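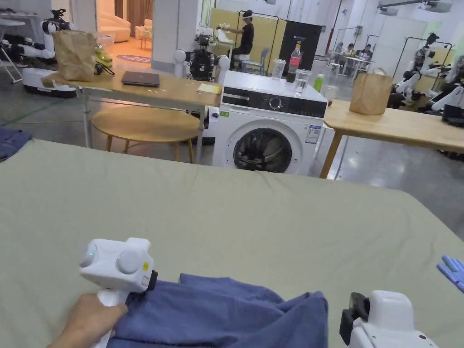
Hand-held grippers on the cloth task, laundry station.

Progress report, gripper comparison, August
To: Zivano program office
From: Cleteck, manipulation group

Short one this month, most of the team is on the station build. Numbers first, then problems, then what we need from you.

Status
Hand-held collection is running. Target for this phase is 2000 usable cloth demos per gripper type. Brellon hand-helds are at 75 percent of that. The Yeh units started late (customs, see last report) and are well behind, will not guess at a figure until the re-check of the first batch is finished. Arm-side trials have not started on cloth, only on rigid parts.

What we are comparing
Same cloth jobs for both types. Pick up from a crumpled start, flatten, fold once, fold again. Dark cloth on the green sheet to begin with, lighter fabrics after. Scoring is unchanged from the plan you approved: grasp on first try, number of re-grasps, time to finished fold.

Findings so far
- Brellon jaw gets under a fold edge better. Fewer re-grasps on thin fabric. On denim the difference mostly goes away.
- Yeh grip force is more even along the jaw but the tip is thick. Operators end up pinching from above and pulling up two layers when they want one. Counts as a failed grasp in our scoring, may be a bit harsh.
- Wrist fatigue is real. Operators now switch out every 4 sets and the late-session timing looks a lot steadier. Should of done this from the start.
- Tracking drops out when the two grippers come close together over the cloth. Worst on the second fold. We lose about 4 percent of demos to this, nearly all of them bimanual. Raising the overhead camera helped some. Want to try a second one from the side before we blame the grippers.
- Dark blue cloth is hard for the depth camera, folds go flat in the data. Color is fine. Keeping the dark cloth in the set anyway, the end users have dark laundry.

Problems
Calibration drift on the Yeh units between morning and afternoon. Cause not known. Re-zeroing at lunch for now, costs us a half hour a day. Vendor has been sent the logs and has replied once, no fix yet.

Controller firmware mismatch between the two gripper types meant the time stamps did not line up for the first week. Fixed in post. A few demos tossed, the rest re-exported and spot checked.

Green sheet shifts when people lean on it. Now clipped at the corners before each sesson.

Budget
On plan. Spare jaws came in under the quote. The side camera was not in the original request, see below.

Next
1. Finish Brellon demos, towels and shirts.
2. Finish Yeh re-check, then run both types back to back with the same operators so the comparison is fair.
3. Jaw swap test: thin tip on the Yeh body. Machine shop has the drawing.
4. First policy runs on the arms using Brellon data only. Small test, do not expect much from it.
5. Loading from the table into the washer. Still on the list, still after folding.

Needed from you
OK to move the unspent travel money to the side camera and mount. Also a decision on whether the Yeh type stays in the comparison if the drift is not fixed by the next report. Our view is keep it, the force data is useful even with the drift. But it eats operator hours.

Call is Wednesday as usual, can go through the failed grasp clips then if you want to see them. Raw counts by fabric are in the shared sheet, tab 2, ignore tab 3 its old.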